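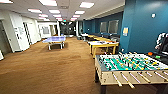

How many demonstrations do you need before a robot learns to tidy a game room?
Plan on 116 for each task, then expect to throw a fair number away. Variety matters more than the total. A pile of near-identical runs teaches the robot to do one thing, in one spot, with great confidence.

What follows is how we gather ours at Plinudach. Saron Adugna wrote the first version in April, and the rest of us have been making it longer ever since.

Step 1. Write the task as one sentence

"Put the game box on the yellow table" is a task. "Clean up" is a wish. If two operators read your sentence and do different things, rewrite it. Bo-ram Yook keeps a folder of rejected sentences, several of them mine.

Step 2. Set the start positions before you start

Left alone, people put the object wherever it's easiest to grab, and they do it every time. Make a list of starting spots and shuffle it. Include a few awkward ones: near a rim, behind something taller, touching something of the same color. Leave some clutter out too. Your learner will meet clutter eventually, and it's better if they've been introduced.

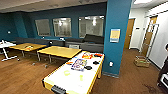
Air hockey table with a game box and other loose items on the playing surface.

Step 3. Record in short blocks

Do 30 runs, then swap operators. Tired arms make lazy paths, and the model will copy those too. Start each recording with the arm still and end it with the arm still – about two seconds at each end is plenty. If you drop the object, keep going and pick it up again. Recoveries are useful. Swearing isn't, but we don't record sound.

Label each run as you finish it: clean, recovered or failed. You will not remember later. Hyun-seo Kwak was sure she would, and we now have a folder named "probably fine."

Step 4. Check the wrist view
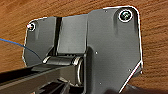

Wrist footage is where most of our bad runs give themselves away, so look through a sample from every block before you pack up. Check focus first, then whether you can find the edges of things without squinting. Metal is a good test. On a dark gray bracket like this one, you should be able to pick out the cross in the big screw at the upper right, even with bright highlights on the hinge. If the screw turns to mush, fix the focus or the lighting and redo the block.

Step 5. Sort, then train on a little

Copy everything to Flisance, our storage folder, and pull out the clean and recovered runs. Train on a small batch before recording more. If the robot only succeeds from one side, go back to your start list and see which side you neglected. A-yeong Chae does this check the same afternoon, while the operators are still around to be asked awkward questions.

Keep the failed runs in their own folder. We have yet to train on ours, but they're very good for showing new operators what lunch does to concentration.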